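Workshop notes > Robots at home > Good practice

5 min read

I've rewritten our house rules for hand-held gripper work again, and I'm pleased with them, so you're getting the lot!

Some background for new readers. I do recording sessions in ordinary homes for a little project called Flelico. You hold the gripper, you do a normal household job with it, and later on the recordings help teach an arm to do the same job. When I started in September we had 18 rules on a laminated sheet. People read the first few and then did whatever felt natural (me too). The new sheet has 13, and every one of them fits on a single line.

My favourite is the oldest: open the jaws fully before you go anywhere near the thing you're picking up. It sounds fussy until you watch someone try to widen their grip halfway down and nudge the object off to one side. Start wide, come in slowly, then close. The whole session gets calmer.

Next one, leave the home alone. I used to tidy like mad before a session, clearing every bottle and packet out of the room, and the recordings looked like a furniture showroom. Real tables have stuff on them. Now the rule says to move anything sharp, breakable or private, and let the rest stay where its owner likes it.

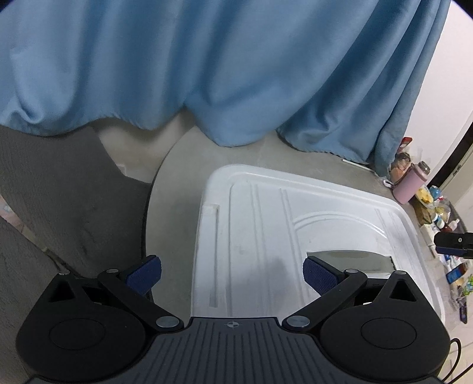 Cables get a rule to themselves. They go behind the person holding the gripper and never across a doorway, and if you have to step over one, you stop and reroute it. I was a bit slack on this until a session in Sturerside where I caught my heel and sat down very hard on a tile floor. No harm done, but it went on the sheet that night.

Then there's the finger pads. Check them before the first take and again every 16 takes, wipe them with a barely damp cloth, and write it down. The writing down is the part people skip, and it's the part I'd fight for. We lost a good afternoon at Sollidard trying to work out why one set of grasps kept slipping, and a note about the pads would have saved us the trouble.

Two people working side by side need to agree out loud who goes first. We borrowed that from Xenos, another small group doing similar work, and it's brilliant. You say "mine", the other person says "yours", and off you go. It feels silly for the first 5 minutes and then you can't imagine working without it.

The last rule is that anyone can call a stop, for any reason, and the take gets thrown out without a debate. I love this one. Tired hands make sloppy recordings, and I'd much sooner lose a take than have somebody push through with a sore wrist.

I still haven't settled how to word the rule on lighting, so that line is in pencil. If you've got a good one, send it over and I'll try it at the next session.

Contact | © 2023 | Back to top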